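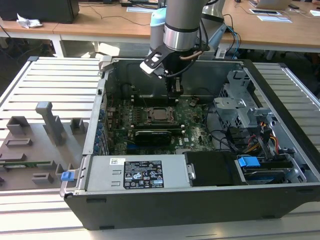
Have you ever wondered why a computer forgets your story if the power goes off before you save it? I used to get so mad about that! The answer is that a computer has two kinds of memory, and they do very different jobs.

The first kind is called RAM. I think of it as a desk. When you're doing homework, you spread out the books you need right now, so you can grab them fast. RAM is super fast too, but it needs electricity the whole time. No power, and the desk is wiped clean – every last pencil!

The second kind is storage. That's more like a closet. It's slower to dig things out, but whatever you put in there stays put, even when the computer is switched off.

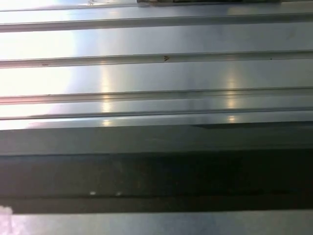

*Metal with long raised ridges.*

So what does "save" do? It copies your story from the desk to the closet. Easy!

Now for sizes. One letter of plain English usually takes up one byte, and 1000 bytes make a kilobyte. My dragon story from December had 58 letters in its first sentence (I was showing off), so those letters needed 58 bytes.

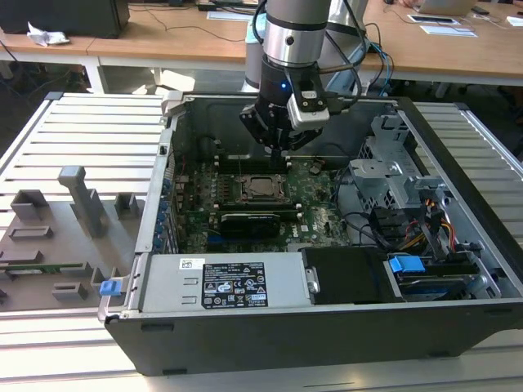 Spaces and periods need a byte each as well, and so do all those exclamation marks I love!!! Try it with your own name. Count the letters, and that's how many bytes it takes – as long as they're all plain A to Z. A name like Ghiță needs a couple extra, for the fancy letters at the end.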